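Laundry Corner Gallery — Stoltotstead House
Posted 23/03/2019 by Wakana Tsuchiya

So many of you have written to me about the shared laundry at Stoltotstead that I finally sat down and put this page together. I moved into the building six years ago with two suitcases and a bag of socks, and I must have spent half my evenings since then downstairs with a book, listening to the dryers go around (I find it very soothing, and I know Hatsue Noguchi on the third floor does too, even if she says she only comes down for the warmth).

I do like the gray of these machines. It goes with everything, and it makes a bright shirt look even brighter — which is more than I can say for the beige ones we had at my last place.
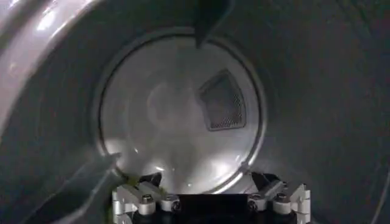
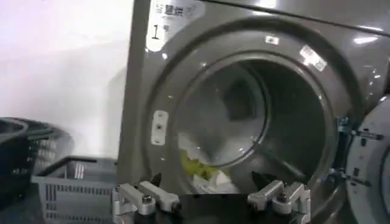 Dryer drums, one with the mesh vent in the back wall and one with a yellow-green piece and something white at the bottom, behind the big round door of number 1.

What is the best way to keep towels soft in a shared dryer?

Give them room and take them out promptly. I dry six at a time at the very most, and I shake each one hard before it goes in, so it doesn't start out as a rope. Clean the lint filter first, even if the last person swears they did it. If your towels still come out stiff, use less detergent in the wash next time — a big scoop never rinses out the way you hope it will!

I'm hoping to add a page in May about the folding table and the drying racks by the window, where Hatsue hangs her good tablecloths. If you have a laundry room of your own that you're fond of, do write and tell me about it. You can leave a note in my mailbox, number 309, or catch me downstairs most evenings after supper.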